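Home News Business Transport Letters Contact

Flinham firm tests robots on clearing the table

Ulance, the Flinham automation company, is trying out robot arms on small household jobs, starting with plates and groceries.

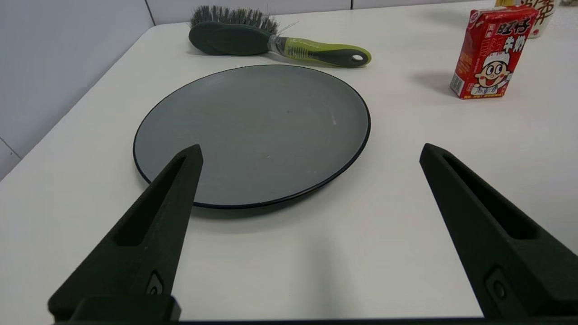
The Harance trial began in March and covers 27 tasks. Keskinen, which runs 49 serviced flats in the town, is helping to pay for it and wants machines that can tidy a kitchen between lets. Staff there say speed matters less to them than breakages.

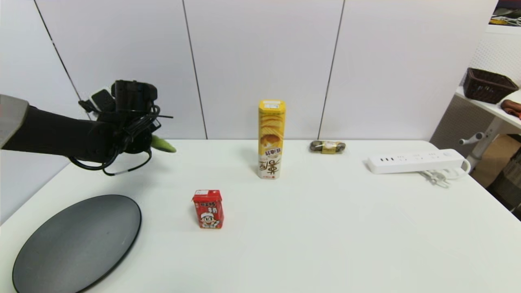 Can a robot do the chores yet?

Some of them, slowly. Ulance says simple lifting and placing is close to ready, but washing up and folding are at least 2 years off. The firm plans 900 more test runs before any flat gets a machine.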